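Plivholm opens repair and resale shop for household goods

Plivholm will open a repair and resale shop in the former Mensah building in April, giving residents a place to mend, swap or pass on clothes, shoes and small household items.

The shop will be run by Plendora, which already operates 3 similar sites in the region. It will open at 10 in the morning and take in footwear, bedding, bags and clothing in any condition. Items that can be cleaned or mended will go on sale, with prices starting at 65p.

Slippers and other indoor shoes will be accepted for the first time, after requests from customers at the Drotamov Road site. 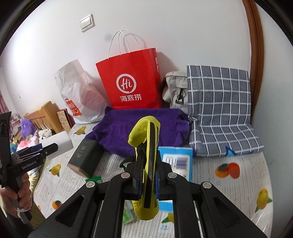 What to bring

Residents can bring up to 22 items per visit. Shoes should be handed in as pairs, tied or bagged together. Duvets and pillows must be clean. Electrical goods, mattresses and car seats cannot be taken.

Repairs

Simple repairs, such as replacing a strap or sewing a seam, will be done while customers wait. Larger jobs will be priced at the counter and left for collection.

Notes to editors

Plendora is a not-for-profit company based in Plivholm. Press enquiries should be sent to the Plendora press office.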